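Can a Machine Clear the Table? A Photo Gallery
Household Tasks Program, Mendlow Institute

Most kitchens in this country already have several machines in them. The dishwasher cleans plates, the oven keeps its own time, and the refrigerator has not needed attention from its owner in decades. The work that remains is the work between the machines: picking things up, deciding where they belong, and putting them there. The Household Tasks Program at Mendlow was set up to find out how much of that work a robot arm can do today, and how much of it still belongs to people.

The pictures in this gallery come from the tabletop portion of the program. Toy food is used in place of groceries, together with dishes and kitchen goods of the sort sold in any store. Visitors may read the captions in any order.

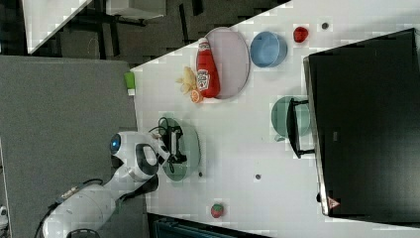 The program began with a survey of 125 chores, gathered from households in the town of Enden and from the stockroom of the Cokcombe grocery cooperative. Participants were asked to name tasks they repeated at least once a day. Clearing a surface was near the top of both lists. Laundry came next for the households, and returning misplaced goods to the shelf came next for the cooperative.

Clearing a surface is a useful place to start. It calls for lifting, carrying and setting down, and it includes things of very different shapes. A bottle on its side, a strawberry and a bowl each ask something different of a gripper. A person adjusts to these differences without thinking about them. For a machine, each one must be learned or planned.

Dishes and containers receive particular attention in the program. An empty dish is light and slides easily when pushed. It may be gripped by the rim, by a handle, or from inside, and the best choice depends on what is to be done with it next.
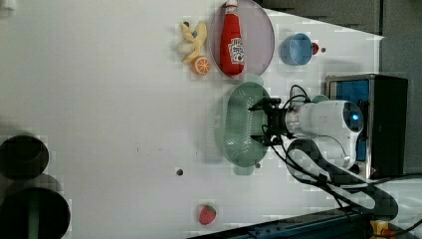 Are robot arms ready to be used in an ordinary home kitchen?
At present they are suited to a small number of set tasks, carried out on a clear work surface and with a trained person nearby. A home kitchen presents wet floors, children, pets and drawers that stick. The program does not recommend unsupervised use in such a setting.

The shop floor is a somewhat easier case. Goods are uniform, shelves are at known heights, and the lighting does not change much between morning and evening. The cooperative has asked whether an arm could face up shelves after closing, and a study of that question is planned for August. Its scope is limited to boxed goods. Loose produce will be considered later, as bruising remains a concern.

Zahira Jugah, who directs the program, has asked staff to judge each task by the condition of the goods afterward as well as by the time taken. A table cleared quickly is of little value to a household if a cup has been chipped along the way.

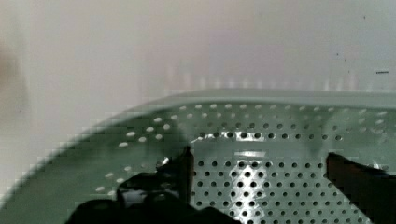
Thin plastic goods are treated as a separate class in the program's records. They bend under pressure and spring back when released, so a grip that is firm enough for a ceramic plate may be too firm for a strainer. Openings in the surface add a further difficulty, since light passes through some parts and reflects from others. Staff at the MacAulay Laboratory, which shares its test methods with Mendlow, have reported the same trouble with wire baskets and clear food boxes.

Each task is tried under three conditions: with the goods set out neatly, with the goods moved by hand between attempts, and with unrelated goods left on the table. The last of these is closest to daily life. Few people begin cooking with a bare counter, and a machine that requires one has passed part of the chore back to its owner.
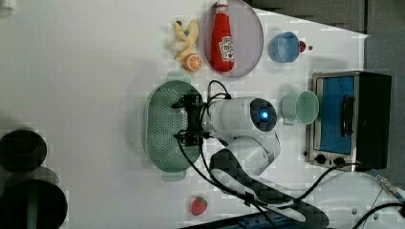
How long will it be before a machine can put away the dishes without help?
The program does not publish a forecast. Putting away dishes combines many smaller tasks, including opening cabinets, stacking, and reaching past objects that are already there. Progress on one of them does not guarantee progress on the others, and results are reported task by task for that reason.

Visits to the tabletop area may be arranged through the front office in groups of up to six. School groups should apply in writing. Prints of the pictures in this gallery are available for classroom use at no charge.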